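**Chores desk - can they do the washing up yet?**

December 5, 2023

Short answer no. Longer answer below, written in a hurry as the newsletter goes out tonight and I've still got the events page to do.

We had 17 replies to the September question (which household job would you hand to a machine first). Clearing up after meals won easily. Ironing second. One reader in Bunley wants something that will find the lids for the plastic tubs, and fair enough, but I think that one's a way off.

So, clearing up. Sounds like the simple end of things, doesn't it? No cooking, no knives. Lift the spoon out, move the cup, wipe the mat. A child of six can do it, badly. But a bowl is an awkward shape for two stiff fingers. Go in from above and you have to miss the rim, then get hold of something thin that's leaning at whatever angle it was left at. Squeeze too hard and it skids round the side. Too soft, and you come up with nothing. And you and I do it without looking, while talking to someone about the bins.
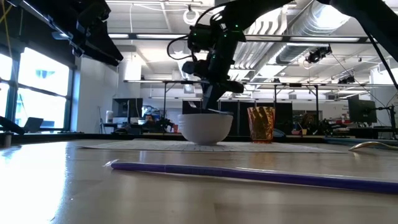

*Fingers down in the bowl. Cup and straw still to be dealt with.*

Cups are worse in my view. A bowl mostly stays put if you nudge it. A tall cup doesn't. Put a straw in and you've got a light bendy thing sticking out in just the place you want to bring a hand through. And anything see-through is a known pain, since cameras tend to look straight past it and guess wrong about where the edge is. If there's drink in it you also have to carry it level, which I can't always manage myself on the stairs.

Straws on their own, lying flat - don't get me started. Round, slippery, hardly any height to them. People slide them to the edge of the table and pinch them there. It's a trick, and somebody has to teach it.

The Hallia people have been keen on two arms for a while now and I've come round to it. I used to think one good arm would do. But count how often you use your other hand at the sink just to hold something still. One steadies the bowl, one goes after the spoon. One tips the cup, the other catches the straw. The catch is that both arms have to know where the other one is, all the time, and when they don't they go very slow and polite, like two people at a door.

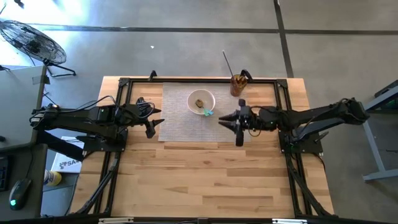

Leftovers are the other thing that gets skipped in the adverts. A clean empty bowl is one job. A bowl with a bit of something still in it is three or four: is it food, is it finished with, does it go in the caddy or in the fridge, and can you get it out without mashing it. My other half and I can't agree on that after 22 years, so I don't see a machine settling it by spring.

What about the shop floor, several of you asked. Better news there. Deschamps have a packing line doing 44 trays an hour with an arm at the end of it, same tray every time, same height, same place. Works fine. Nobody has to be clever. Then somebody changed the tray supplier, the lip was 2 mm deeper and it was a day and a half before it was running again. That's the gap in a nutshell really. Factories can be made tidy for the machine. Your kitchen table can't, or you wouldn't need the machine.

Prundia say a home version of theirs will be along "soon". They said soon last year as well. No price yet, and no word on whether it does stairs, corners or cats. I've asked for a go with it and will report back if they let me near.

My guess, for what it's worth: laundry folding of a sort first, flat things like towels. Then loading a dishwasher if the dishwasher is built to suit. Clearing a real table, with half-drunk drinks and a spoon under the newspaper, quite a bit later. I'd love to be wrong, I hate doing it.

Couple of corrections from last time. The Bunley open afternoon is free for memebers, not half price. And the vacuum test was on short pile carpet, I put long pile, sorry to the two who wrote in.

Next question, replies by the usual address: what's the one job you would NOT want a machine doing, even if it did it well? Mine's making the tea. Keep them short please, I have to type them all up.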